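首页 产品 桌类 餐桌与工作桌 配件 门店 联系我们

Felville 浅色木桌(圆角款)

阅读时间 3 分钟 分享 47 评论 9

Felville 是 Larnivetti 桌类里卖得最久的一款,浅橡木色,木纹偏暖,桌角做成圆弧。尺寸不大,适合放在客厅一角、书房或小工作室,插花、做手工、喝茶、写字都用得上。桌面没有抽屉和挡板,四面都可以坐人,也可以站着干活。

桌面颜色分浅橡木、原白和烟灰三种。展厅里摆的是浅橡木,和灰色木纹地板放在一起,冷暖差别比较明显;如果家里是深色地板,建议先索取色板再决定。色板免费,每个地址限寄一份。

表面为哑光处理。日常用微湿的软布顺着木纹擦,再用干布擦一遍。不要用含酒精或研磨颗粒的清洁剂。装热饮的杯子请垫杯垫,花瓶底部有水时及时擦掉。插花时剪下来的枝叶汁液可能留下印子,尤其是浅色桌面,剪枝最好在垫布上进行。
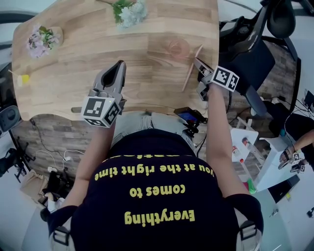
桌子的高度按坐姿设计,站着用的时候需要稍微弯腰。经常站着操作的客户可以加购增高脚垫,一套四个,旋入桌腿底部即可,不需要另外打孔。脚垫同时可以调平,老房子地面不平的情况也能应付。加装后请把桌子放回原位,四角轻按一遍,确认不晃再放东西。

桌面摆件不随桌出售。小木碟、仿真花枝和透明杯可以在配件页单独选购,款式每季会换,以页面为准。仿真花不用浇水,落灰后用冷风吹一下就行。

订购与配送

货号:1193
包装:桌面与桌腿分箱,共两箱
安装:自行安装,附六角扳手和说明书
配送:由 Trasovport 承运,市区送货上门,有电梯送到室内,无电梯按楼层加收搬运费
交货:现货下单后 9 个工作日内送达,烟灰色目前缺货,预计五月补齐

收货时请当着送货人员的面开箱检查桌面四边。圆角部位在运输中最容易磕碰,如有损伤请拍照并在签收单上注明,我们安排更换。签收后三天内也可以申报,但需要保留原包装。

常见疑问

圆角会不会影响夹灯或支架?直边位置可以正常夹,圆角处接触面不够,不建议夹。夹具和桌面之间请垫一层毛毡,以免压出痕迹。

桌腿能不能单独更换?可以。同系列桌腿通用,Doãn 工作坊代做的加长腿也能装,需提前说明,周期另算。

桌面用久了能否翻新?轻微划痕可以用随桌附带的修补蜡处理。划痕较深的,请联系售后的 Quyên Đồng 评估,费用按面积计算。

门店看样请提前预约,星期六全天有人接待,找 Marlene Holanda 即可。桌子展示样品不出售。

分享 47 评论 9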